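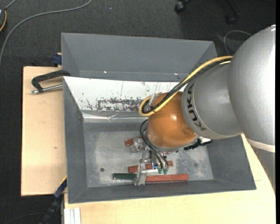
*Reading time: 4 minutes*

## Part 2: Setting up the tray and running your first pick

Okay, if you made it through Part 1 you have a key to the robot room and you know where the emergency stop is. (If you can't point to it with your eyes closed, go back. I mean it!) This part gets you from a bare table to a block in the gripper, and it's written for new Hillosari club members who have never jogged an arm before. I'm Anjana Sultana, I look after the tray station this year, and most of what follows I learned by doing it wrong last September.

You'll need the tray, the wooden blocks, a C-clamp, the teach pendant and one other person. Two people per session, always — one on the pendant, one watching the arm.

### Fixing the tray

1. Put the metal tray on the wooden table so the arm can reach down into it from above. The sloped walls are handy, by the way. Blocks that get knocked toward the edge tend to slide back to the flat part.
2. Clamp the edge of the tray to the tan board with the C-clamp. Tighten until the tray won't budge when you push it with your palm, then stop. Yannick Barbier gave it one more turn for luck and we spent an evening bending the lip straight.
3. Push the tray from all sides. If it moves even a little, redo step 2.

> **Note:** Stains and scratches on the tray are fine. A raised edge or a fresh dent on the floor is not fine, so write it in the station log and tell me before you run anything.

### Checking the cables

4. With the arm stopped, follow the yellow cable with your eyes from the upper arm down past the orange wrist. It should curve loosely. A tight cable will pull when the wrist turns.
5. Do the same with the black bundle going down to the gripper. Look hard at the small green connectors at the bottom, since they sit close to the tray and they're the first thing to snag on a block.
6. Have your partner watch the bundle while you turn the wrist slowly by jogging. If anything catches, stop and turn back the way you came.

> **Caution:** Don't tug a connector to see if it's seated. Stop the arm, power down the gripper, and then press it in.

### Placing the blocks

7. Call out "hands in" before you reach into the tray, and "hands out" when you're done. The person on the pendant keeps the arm stopped in between and puts the pendant down. Yes, it feels silly the first time. Do it anyway.
8. Lay the blocks flat on the tray floor. For a first run, keep them well apart with lots of space for the fingers. Once you're comfortable, try the messier layouts: a long red-brown one with the green one end to end, or a short one right up near the back wall. Those are much more fun and much more annoying.

### Your first pick

9. Load the program called `Tumelport_pick`. It's the slow one. Leave `Peneo` alone for now, that's the competition program and it moves like it's late for a train.
10. Set the speed to 4 percent. You can go up later, and 50 percent is the club limit for everybody, me included.
11. Jog the gripper over a block that's out in the open, with the fingers on either side of it and the jaws wide.
12. Lower in small steps. You want the fingertips close to the tray floor without pressing on it. Metal on metal makes a horrible scraping sound, and you'll know it when you hear it.
13. Close the gripper, wait a second, then lift straight up. Don't swing sideways until the block is clear of the tray walls.
14. Lower it again and let go. That's a full pick, congratulations!

> **Caution:** If a finger comes down on top of a block, don't close the jaws and don't keep lowering. Go straight up, then line up again. Most of our bent fingers came from somebody trying to save that move.

### When it doesn't work

**The block spins as you grip it.** You're probably off center. Back up, shift along the length of the block, and try again.

**The arm stops and the pendant shows message 56.** In our programs that's the club's own "too low" warning. Raise the gripper, clear the message, and check that nobody has changed the tray height setting.

**You can't reach the block by the wall.** The sloped side gets in the way of the gripper. Turn the wrist so the jaws open along the wall, and come in slower than you think you need to.

When you're done, park the arm, open the jaws, and leave the tray clamped for the next pair. Part 3 covers the Carré sorting task, so bring your log page from today because you'll need your pick heights.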